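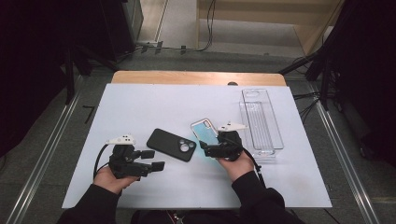 Domgate told me the same thing when I asked over there – nine years in one trade isn't a trap, it's just nine years. Take that however you like, but read the thread again before you hand in notice.

Switching careers at 38, keep the pay or start over?
posted by isach_lane, 29/04/2026

Network admin, same company since I finished school. Bored stiff. Tokia has an electrician apprenticeship starting in October but first year pay is up to 100 dollars a week less than I make now. House payment, one kid. Already spent 1000 on certs I don't use. Do I go or stay put? Need to tell them soon.

mossyporch
Forget the 1000. It's gone either way. Look at year three pay, not year one, and ask Tokia for it in writing. Also ask who buys tools. My first place didn't and I was out a lot more than I planned – boots, meter, the whole bag. Can you live on the lower pay for two months now, while you still have the job? Try that first. Put the diference in savings.

gravel88
do it. life is short

tenpin_dad
Depends on the health plan. Nobody asked about that yet?? Medve runs an evening class, one term, you keep your job while you take it. Not the same as an apprenticeship and it won't count toward your hours, but you'd find out if you even like pulling wire. I hated it. Went back to a desk, no regrets. Check if your state gives credit for any of the low voltage work you've allready done, mine did.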